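Skondo、丸みのある角とまだらグレーの天板を採用したテーブル「Prurkby」を6月に発売
会議室、作業室、食堂での共用を想定 天板のみの交換にも対応

オフィス・施設向け家具の企画販売を行うSkondoは、テーブルの新シリーズ「Prurkby(プルルクビー)」を6月に発売します。天板の表面設計は、デザイン事務所Hämäläinenが担当しました。製造は家具メーカーのStidariが行います。

Prurkbyは、会議、軽作業、食事など、一日のうちに用途が何度も変わる部屋のためのテーブルです。天板はつやを抑えたグレーで、濃淡のある斑(ふ)を全面に入れました。角には丸みをつけています。脚部は折りたたみ式ではなく、部屋に据え置いて使う仕様です。

■開発の背景

Skondoではこれまで、会議用と作業用のテーブルを別々のシリーズとして販売してきました。納入先の施設からは、部屋数が限られているため一台で両方に使いたい、という要望が続いていました。午前は打ち合わせ、昼は食事、午後は教材の準備や荷物の仕分けといった使い方をしている施設では、白い天板では鉛筆の粉や擦れ跡が目につき、濃い木目の天板では紙の切れ端や糸くずが目につくという意見がありました。

このため新シリーズでは、天板の色と表面の見え方から検討を始めました。試作した天板は社内の打ち合わせ室と納入先の施設に置き、日常の業務で使いながら比較しています。試作の段階では、ベージュ、淡い緑、グレーの各色を作りました。最終的に、壁や床の色を選ばず、書類や小物を置いたときに見分けやすいという評価が多かったグレーに決定しました。

■天板の色と表面

色は、やや青みを感じる中間の明るさのグレーです。単色で塗りつぶした面ではなく、細かな斑点と、それより淡い雲状のむらを不規則に配置しています。斑の密度は場所によって異なり、淡い部分が集まって見えるところもあります。これは柄の設計によるもので、使用による変色や製造上の不良ではありません。同じ品番でも、柄の出方は一枚ごとに異なります。

表面はつや消しで、ごくわずかな凹凸をつけました。天井照明の映り込みを抑えるとともに、紙を置いて書くときに支障のない程度の滑らかさを残しています。凹凸の深さについては、筆記、拭き掃除、食器の移動の各場面で確認を行い、当初の案より浅くしました。

白い壁の部屋に置いた場合は、天板の縁と壁の境がはっきり分かれて見えます。壁と同系色の家具でそろえたい部屋には、従来シリーズの白い天板を引き続き用意します。
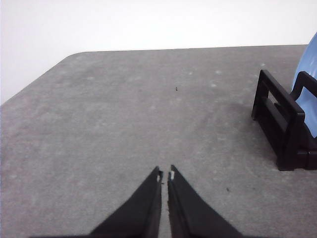
■角の形状

四つの角は、すべて同じ半径で丸めています。通路に面して置かれることの多いテーブルで、体や衣服が角に当たったときの引っかかりを減らすためです。丸みを大きくすると天板の使える面積が減り、二台を並べたときに角の部分の隙間も広がります。今回は、並べて使うことを前提に、控えめな丸みとしました。

長辺同士、短辺同士のどちらでも連結して配置できます。連結金具は別売りです。金具を使わずに並べる場合は、床の傾きによって天板の高さに差が出ることがあるため、脚の先端にある調整ねじで高さを合わせてください。

■天板のみの交換

Prurkbyでは、天板と脚部を別々に注文できます。天板に深い傷がついた場合や、部屋の用途が変わった場合に、脚部をそのまま使って天板だけを取り替えることができます。交換は裏面のねじを外して行い、専用の工具は必要ありません。作業は必ず二人以上で行ってください。

交換用の天板は、本体の販売終了後も供給を続ける予定です。前述のとおり柄は一枚ごとに異なるため、連結して使用しているテーブルの一台だけを交換した場合、隣の天板と斑の並びはそろいません。色調については、Stidariの工場で出荷前に基準見本と照合します。

■日常の手入れ

普段の掃除は、水で湿らせて固く絞った布で拭き、そのあと乾いた布で仕上げてください。汚れが残るときは、薄めた中性洗剤を使用し、洗剤分が残らないように水拭きをしてください。研磨剤入りの洗剤、金属たわし、メラミン樹脂製のスポンジは使用できません。つや消しの表面が部分的に光って見える原因になります。

熱い鍋や加熱した器具を直接置くことは避けてください。粘着テープを貼った場合は、当日中にはがすことをおすすめします。

■販売と納品

初回の生産数は600台です。初回分は法人と公共施設からの注文を優先し、個人のお客様の注文は次回生産分から受け付けます。価格は、天板の寸法と脚部の組み合わせに応じて個別にお見積もりします。

受注はSkondoの営業窓口と販売代理店で行います。納品は組み立て済みの状態を基本とし、搬入経路の都合で完成品が入らない場合は、天板と脚部を分けて運び、室内で組み立てます。エレベーターのない建物への搬入や、既存家具の引き取りを希望される場合は、見積もりの際にお知らせください。

天板の見本は200枚を用意し、導入を検討している施設に貸し出します。実際に使用する部屋の照明の下で色を確認していただくためのもので、貸し出しは無料、返送料はお客様のご負担となります。見本は小さく切り出した板のため、雲状のむらの全体の様子は確認できません。天板全体の柄を確認したい場合は、ショールームで実物をご覧ください。

■ショールームでの展示

Skondoのショールームでは、発売に先立ちPrurkbyを4台展示します。うち二台は連結した状態で置き、残りは単体で配置します。来場は予約制で、土曜日も受け付けます。展示期間中は、従来シリーズの白い天板との見比べもできます。

■製品概要

シリーズ名:Prurkby(プルルクビー)
品目:施設向け据え置き型テーブル
天板色:グレー(斑入り、つや消し)
天板の角:四方とも丸み加工
脚部:固定式、高さ調整ねじ付き
別売品:連結金具、交換用天板
発売時期:6月
企画・販売:Skondo
表面設計:Hämäläinen
製造:Stidari

■お問い合わせ

製品、見本の貸し出し、ショールームの予約については、Skondo営業窓口までご連絡ください。報道関係の方で製品写真や試作段階の資料を希望される場合は、同社広報担当が承ります。仕様は、改良のため予告なく変更することがあります。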